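Filed under: Workroom Supplies > Eyewear & Cases > Open tickets

Ticket 96: safety glasses will not go in their case
Priority: 4 (somebody is annoyed)

Reported 3 December 2021. The clear safety glasses from the Mekwood order don't want to live in the green case. The lid closes to within a finger's width, considers its position, and opens again.

Tried so far:
- Glasses in lenses first. No.
- Glasses in upside down. Worse, and now there's a smudge.
- Pushing. The temples pushed back.

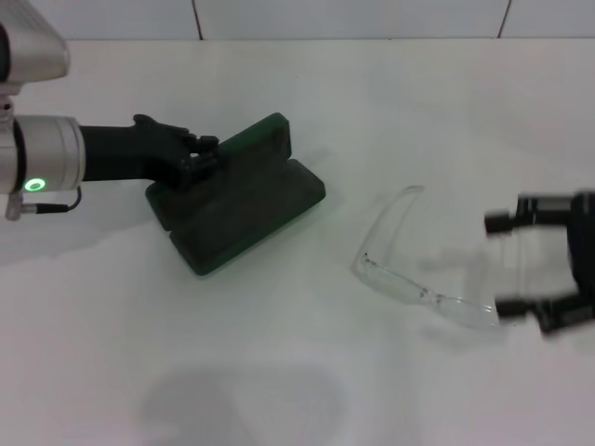
Green case and clear glasses, white table.
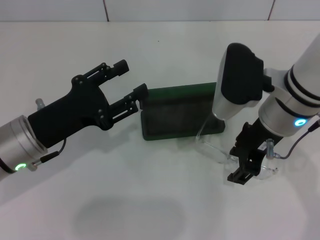
Update: the catalog from Ploresance calls this case "universal," a word doing a lot of work. The hooked ends of the temples need to be folded flat and tucked under the lenses before anything goes near the lid. Left temple first. Right temple first gets you back to the top of this ticket.

Status: closes with the left-first method. Leaving the ticket open until Clallberg confirms whether the deeper case is still in stock. Please stop storing paper clips in the old one.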